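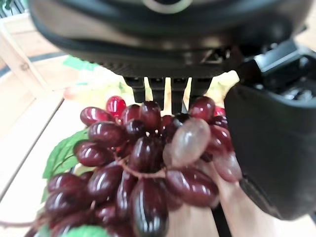
*Fig. 1: Gripper, underside and right finger*

**Ticket 581: duplicate withdrawal notices, Kvaran wallet service**

Status: open, awaiting second log pull
Opened: Monday, November 4, 2024
Component: notification queue (Urholm relay)
Severity: 2

**Report**

Customers of the Trellcombe exchange received two or more "withdrawal confirmed" emails for a single withdrawal. Over 2000 accounts affected. Balances in the ledger are correct. One transaction on chain per request, checked against the node.

**Log**

09:12 Duplicates confirmed in the outgoing mail table. Same transaction hash, different message ID. Not a template fault.

09:40 Relay restarted. Duplicates continued.

10:05 Compared relay timeout with the mail provider's response time. Timeout is set to 29 seconds. Provider was taking up to 70 to acknowledge. Relay treats no reply as a failure and puts the message back on the queue with a new ID.

10:20 Timeout setting traced to the September config merge. Old value was in the Rorham branch and was overwritten.

10:55 Raised timeout on the staging relay. No duplicates in the test batch. Text messages use a separate worker and show no fault.

11:30 Change applied to live relay. Queue drained by 11:48. Two duplicates after that, both with IDs created before the change.

13:15 Support asked whether customers need to reset passwords or two-factor codes. No. Login and key services were not touched. Wording passed to support for the status page.

**Outstanding**

- Message ID should be built from the transaction hash so that a retry keeps the same ID. Patch in review.
- Add an alert for more than one confirmation per hash.
- Pull logs for the Urholm standby relay. It has the same config file but took no traffic today.
- Keep ticket open until the patch is live on both relays.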